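Fito Fruit Sorting – Student Dataset, Data Card

Name of dataset: Fito Fruit Sorting
Made by: Terar student robotics club
Contact: Kacper Rutkowska (data), Shahzad Hayat (robot and control)
Status: finished for the spring competition, small corrections still possible

Summary

This dataset was recorded by the members of our club for the household track of the Andside student competition. It contains 945 episodes of one task: the robot takes a toy fruit from the table and puts it in a basket. All episodes were teleoperated by students. We trained our competition policy on it, and we publish it so that the next year's team and other clubs do not need to start from zero.

Who recorded it

The operators were 11 club members. Most of them had never controlled a robot before December, so the early episodes are slower and have more corrections of the grasp. We decided to keep them. The field operator_id tells you which person was driving, and operators 10 and 11 joined only for the last sessions.

Task and setup

The operator starts when the fruit is on the table and the basket is in its place. A paper label with a handwritten word lies in front of the basket. The label belongs to the task, because in the competition the robot must read which container is for which group of objects. The text instruction stored with each episode is "put the fruit in the basket" or one of its variants, see instructions.csv. 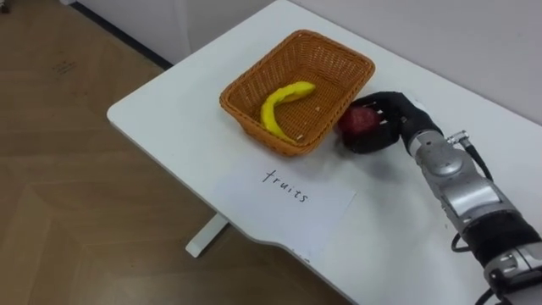 Files

episodes/ – one folder for each episode, with head camera video, joint positions and hand commands
instructions.csv – the text instruction for each episode
splits/train.txt and splits/test.txt – lists of episode numbers
notes/ – session notes of the operators, partly in Polish, not translated

The test split has 79 episodes. Please do not train on them if you want to compare your result with ours.

Labels

Every episode has the field success, with the value yes, no or unclear. Two members watched each video separately. When they did not agree, Shahzad Hayat made the decision. "Unclear" is used mostly when the hand covers the fruit at the moment of release.

Known problems

In part of the episodes the hand commands are saved a little later than the video. The script tools/shift.py corrects this, but you must run it yourself.

The lighting changes very little between sessions. Our policy became worse when we moved the table to the Stojanovska hall for the competition, and we think this is the main reason.

License and use

Free for teaching and research. If you find an error, please write to us with the episode number – the club reads its mail on Monday.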